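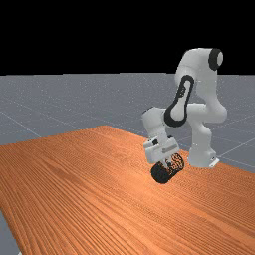
Vol. 27, p. 50

3.2 Setting up and maintaining the simulated cell

The cell used in the Vorora trials has one arm, one table and one part. The arm is fixed directly to the tabletop by a bracket at the foot of its column, and the table stands on a plain grey floor with grid lines. We left out walls, shelving and other furniture. An earlier version had all of these, copied from the workshop at Stullby, and they made each reset slower without changing any of the grasp results.

The base position is stored in a single file. All other positions, including the start pose of the arm and the area in which the part may be placed, are worked out from it when the cell is loaded. Before this change the table and the arm were placed separately. A small edit to the table height in January left the arm standing slightly below the surface, and the fault was only found when the first joint began to report contact at rest. The runs made with that version were thrown away.

The part is a plain black cylinder. Its drawn shape and its contact shape are kept as two separate models, and either one can be replaced without touching the other. This is convenient but needs care. If the two differ in length, the fingers may close on a part that looks correct and still fail to hold it. We therefore compare the two models each time either is changed, and the cell will not load if their ends do not match.

Contact between the hand and the part was the setting that took the most work. With stiff contact the part jumped when the fingers closed. With soft contact it sank into the table under load. The final values were found by lowering the hand onto a part at rest, closing the fingers slowly, and repeating this with the stiffness changed by one step.

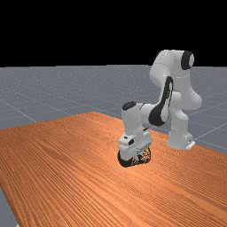

Figure 4. The hand lowered over the dark object on the tabletop, close to the base of the arm.

The same routine is now the standard check after any update to the physics software. It takes up to 27 minutes. The log is compared with the stored log from the last accepted version, and any difference in finger force or part height is looked at by hand before new trials are started. In all, 3,433 trials were run on the accepted version.

Lighting is even and is not varied between trials. The grain of the tabletop was kept because a plain surface made it hard to judge, when replaying a failed trial, whether the part had rolled or had been pushed. Replays are drawn from one fixed viewpoint at low resolution to save storage. Where more detail is wanted, the joint positions are read back from the log and the trial is drawn again at full size.
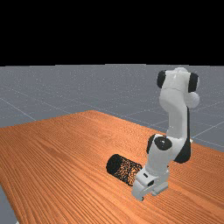
Ekow Amissah asked whether a check made only at low speed would catch a fault in the damping of the wrist joint, and suggested adding a second pass in which the hand stops sharply just above the table. We have adopted this. The second pass uses the same start pose and is logged in the same way, but no part is needed. Wrist damping had in fact been left at its default value in the Asamoah version of the arm model, and it was corrected before the trials reported in Section 4.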